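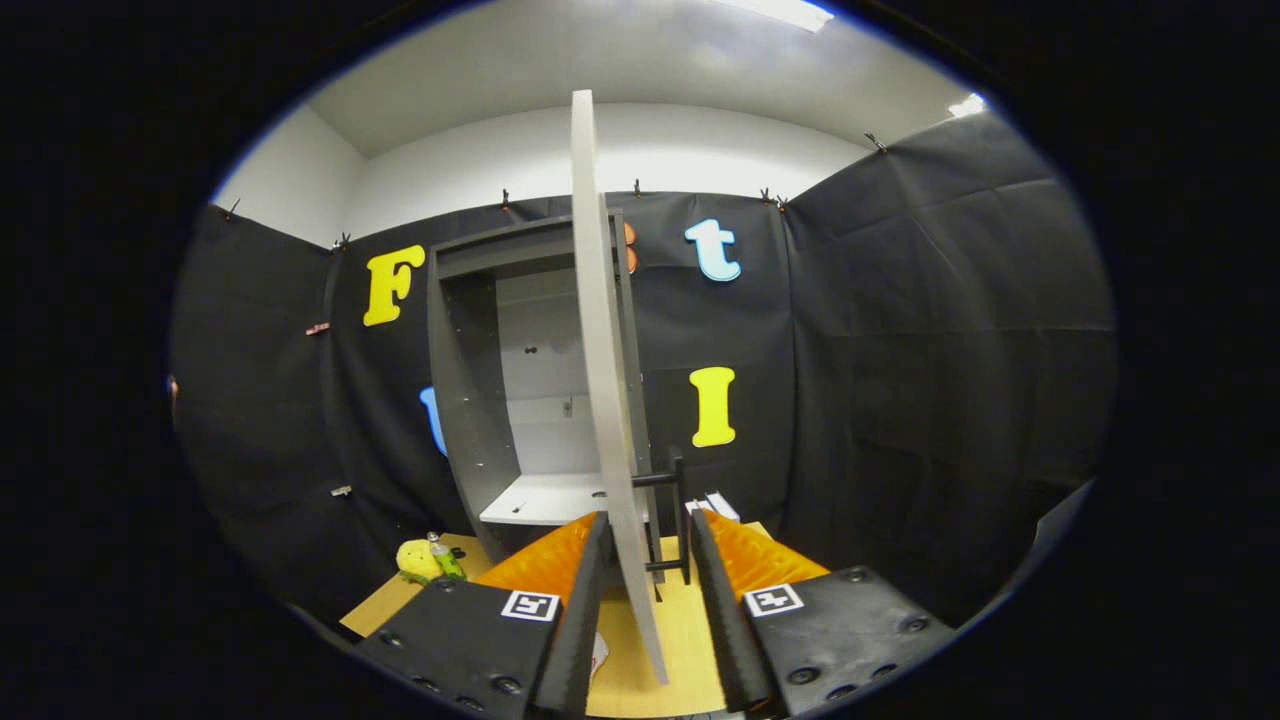
R. Castellanos

April, late. Print | E-mail

Quick one before I fall asleep on the keyboard. Shelf day again. Panel goes between the fingers, panel goes to the cabinet, panel goes in, let go, back off. Then take it out and do it over. Eleven good runs before lunch, which is better than yesterday by a mile.

What I keep getting wrong is the speed. My hand knows where the board is going so it just goes – and then the recording is a blur and a click and there's nothing in it for the robot to learn from. Have to move like I'm carrying soup. Slow in, stop, square it up, slide. Wrote SOUP on my wrist in pen.

Edge-on is the hard grip. The board is thin and tall and it wants to lean, and if it leans in the fingers it leans all the way to the cabinet and then you're fishing for the slot with a crooked panel. Squeezing harder doesn't help. Lower down is steadier but then the top waves around. Higher up and the bottom drags on the table. Settled on a bit under the middle, will try a bit over tomorow.

Also the markers on the fingers. I tilt my wrist when I get tired and then one of them goes out of view and the run is no good, and I only find out at playback. Lost 3 that way after lunch. Three!! All of them nice ones too. Need to glance down more, or quit sooner.

Brunderar people want 90 on this task by the end of the month, mixed starts – board standing, board flat, board already half in. Standing is what I did today. Flat scares me, I can't get a finger under it without tipping the thing up with my other hand and the other hand isn't supposed to be there.

Total for the whole Hamuvum set is 2,383 as of tonight. Saw it on the sheet and felt a little proud, then remembered how many of those are cups.

Argued with myself about the fumbles. If I miss the slot and fix it, do I keep it? I used to toss them. Now I think keep, as long as the fix is clean, otherwise how is it ever going to learn what to do when it misses. It will miss. The Drelier test last month it got the panel right up to the cabinet, bumped the side and just stood there pushing. Never saw anybody recover so it didn't know you could.

So: keep the clean fixes, toss the flailing. Put a note in the log so I dont change my mind by morning.

Forearm is sore, the trigger side. Switched hands for the last few and they were awful, tossed all of those.

Tomorow – start with flat while I'm fresh. Charge the spare. Eat something before noon. SOUP.

Filed under: Work diary, Teaching by hand

Print this entry | E-mail this entry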